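Open day at Undlow: what you missed

Quick one before everybody disappears for the holidays. The Undlow open day finally happened, second try, after September fell through. Good turnout for the dead week of the year. Coffee ran out by ten, sorry about that, there will be more next time.

Rania Salameh opened with a short talk on where the two-arm work is at. Slides are on the shared drive under Open Day, the file with the long name. Short version: last year was all tabletop stuff, blocks and cups and the like. This year it's furniture. Cabinets, drawers, shelves, things with doors that get in the way of elbows.

Then out onto the floor to see Uno. Two arms, a hand with fingers on each, head camera up top. Samer Hattar ran the demo and took questions at the same time, brave man.

A few things people asked, from my notes, which are a mess:

How long is one run? Depends on the task. The groups got 15 minutes each with the robot and most saw more than one.

Why hands and not suction cups? Samer said suction is fine for flat boxes, and he'd use it in a warehouse tomorrow. But they want one pair of hands for the whole office list, and the list has mugs and jackets on it.

How many recorded runs so far? 2853 as of the morning of the open day. Somebody asked if that's a lot. Rania laughed and said ask her again in spring.

Can it do stairs? No.

The cabinet job was the one everybody crowded in for. Small wood cabinet, doors open, one package between both hands. Sounds like nothing. Samer's point was that with two hands on the same object each arm has to give a little when the other one moves, otherwise you crush the thing or drop it. Plastic wrap makes it worse, it's slick and it shines, and the cameras don't love shine. Tultalska, who sent over the new wrist software, had 2 people there and they were writing things down the entire time.
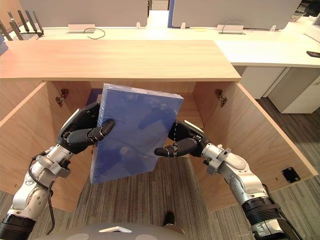

Questions on this part went way over. Someone from the Mladenović workshop wanted to know about grip force and whether you could feel it through the controls. Partly, was the answer, with a longer answer promised by email. If you were in that conversation and havent gotten anything by the second week of January, write to Samer directly.

After lunch people could try the controls themselves. Sign-up sheet had 30 slots and filled up before the talk was over. If you put your name down and didn't get a turn, you go to the front of the line next time, Rania has the sheet. Wear sleeves you can push up.

Housekeeping. One gray scarf and one travel mug were left at the front desk. Visitor badges, please mail them back, we are down to a handfull. Parking was bad and will be bad again, take the bus if you can.

Next open day is not set yet. Probably spring, probably smaller groups so everyone can get closer. Want to be on the list, reply to this newsletter with your name and which group you're with. Replies will be slow until after New Year.

Sent Friday, December 30, 2022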